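Puertas abiertas en la frontera de Marwat

¡Por fin pude entrar! Llevaba desde julio queriendo visitar el antiguo puesto aduanero de Marwat, cerrado tras la ruptura del acuerdo con Bindirero, y el 1 de febrero de 2022 nos dejaron pasar a un grupo de 18 curiosos.

La visita dura 60 minutos y a mí me supo a poco. Vimos la sala donde se firmó la tregua – más pequeña de lo que imaginaba – y un mapa de 1634 que las dos partes siguen citando cuando discuten por el río. Me quedé con ganas de preguntar por los 186 camiones retenidos, pero el guía iba con prisa (y esquivaba la política con mucho arte).

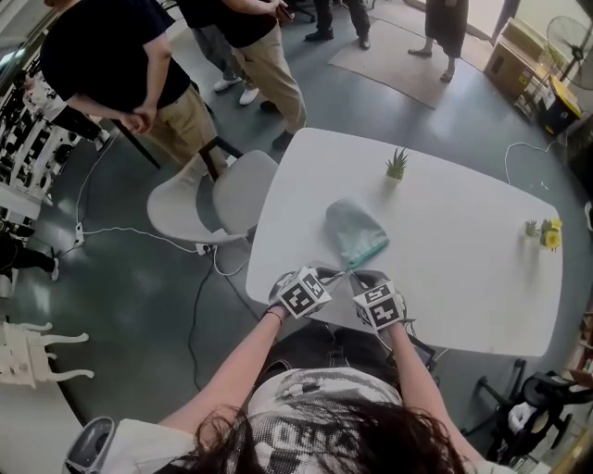
Bolsa azul claro y plantitas sobre la mesa blanca.

Para volver, el autobús a Elel sale desde la misma plaza. ¡Llevad el pasaporte!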